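**Asociación Cultural y Vecinal Erine**
Acta de la reunión ordinaria, diciembre de 2025

Nos juntamos en la sala pequeña de la biblioteca, que este mes tiene la calefacción arreglada (¡por fin!) y que entre abrigos, bufandas y el carrito de los mellizos se nos quedó un poco justa. Preside Fahad Usmani y toma nota Atif Hashmi, que soy yo, y que pide perdón de antemano por extenderse, como ya es costumbre. Se excusan los compañeros del coro, que tenían ensayo.

## 1. Lectura del acta anterior

Se lee y se aprueba con una corrección: donde decía que el paseo por la ribera saldría de la fuente, debe decir que sale del puente viejo. Fahad recuerda con cariño que el año pasado hubo quien esperó en la fuente un buen rato con el termo en la mano, y que convendría ponerlo bien grande en el cartel.

## 2. Cuentas

Quedan en caja 978 euros, una vez pagado el recibo del seguro y la imprenta del boletín. Queda pendiente de cobro la aportación de la librería Plerner por el anuncio de la contraportada, que ya han dicho que la pasan en enero. Se pregunta si con ese dinero se puede comprar la estantería para los cuentos ilustrados y se contesta que sí, siempre que se espere a tener dos presupuestos. Se agradece mucho la paciencia de quienes adelantaron los sellos y los sobres de su bolsillo; los recibos están en la carpeta verde y se les devuelve lo suyo esta misma semana.

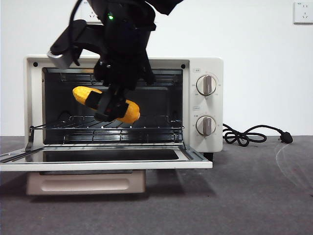
## 3. Club de lectura

El grupo de la tarde ha terminado la novela de las tres hermanas y la conversación fue de las que se alargan hasta que apagan las luces del pasillo. Hubo opiniones para todos los gustos sobre el final. A unos les pareció precipitado, otros defendieron que la carta del último capítulo lo dejaba todo dicho, y al acabar seguíamos discutiéndolo en la escalera, con las llaves en la mano.

Para el próximo trimestre se propone alternar una novela larga con un libro breve, que así los que van más apurados de tiempo no se descuelgan. Se acepta. El primero será un libro de relatos de viaje del que la biblioteca tiene siete ejemplares, y Fahad se ofrece a pedir alguno más a la sucursal de la calle Rana. Quien ya lo tenga en casa, que lo diga, por favor, para dejar el ejemplar prestado a otra persona.

Se comenta también la letra. Varias socias piden ediciones con letra grande y se acuerda mirarlo antes de cerrar la lista, que es una petición muy razonable y que tendríamos que haber atendido antes.

## 4. El boletín

El número de invierno sale con 40 páginas, cuatro más que el anterior, gracias a que este otoño nos han llegado cartas y recuerdos de medio barrio. Quiero dejar constancia de lo bonito que ha sido leerlos. Hay una página sobre la antigua panadería Tumer, con su horno y sus colas de domingo, que a más de uno nos ha puesto un nudo en la garganta, y un artículo muy trabajado sobre los nombres de las calles.

Se repasan las erratas de la prueba de imprenta. La de la portada, donde faltaba una tilde, ya está corregida. En la sección de poemas hay que respetar los espacios entre estrofas, que en la prueba salían todos pegados y no había manera de respirar.
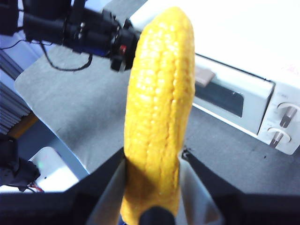
**Atif Hashmi**

Añado, ya que el boletín es cosa mía, que el plazo para entregar textos del número de primavera se cierra a finales de enero. Admito manuscritos, cómo no, y los paso yo a limpio con mucho gusto, pero ruego que los nombres propios vengan en mayúsculas, que la última vez bauticé de nuevo a una bisabuela y la familia tuvo que escribirme (con toda la amabilidad del mundo, eso sí).

Se plantea si conviene mandar el boletín por correo electrónico. Después de un rato de charla se acuerda mantenerlo en papel para quien lo quiera y enviar copia digital a quien la pida. Hay 43 personas apuntadas al reparto en mano, y el reparto se organiza por portales, igual que siempre.

## 5. Paseo de invierno

El paseo seguirá la orilla hasta el molino y volverá por el camino de arriba, que tiene menos barro. Se leerán dos poemas en la parada del mirador. Fahad lleva la merienda dulce y se pide a los demás algo salado y su propio vaso.

Se habla de los niños, que el año pasado se aburrieron en la segunda mitad. Se acepta la idea de prepararles una hoja con cosas que buscar por el camino: una piña, una pluma, un buzón antiguo.
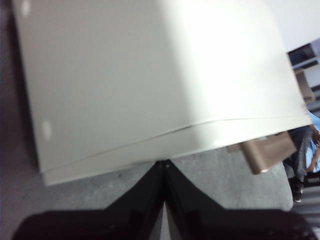 Si llueve, la lectura se hace en la biblioteca a la misma hora y el paseo se deja para más adelante. El aviso se colgará en la puerta por la mañana y se pasará también por teléfono, empezando por los que viven más lejos.

## 6. Ruegos y preguntas

- Se ruega devolver las sillas plegables al cuarto del fondo al terminar cada sesión.
- Se pregunta por el taller de encuadernación. La profesora ha confirmado que puede repetirlo en primavera y se abrirá una lista en el mostrador.
- Ha aparecido un paraguas azul con el mango de madera. Lo guarda Fahad.
- Se pide que conste el agradecimiento al personal de la biblioteca, que nos aguanta los horarios y las voces, y así se hace, de todo corazón.

Se levanta la sesión entre felicitaciones y besos. La próxima reunión será en enero, en la misma sala, y queda pendiente para entonces el presupuesto de la estantería.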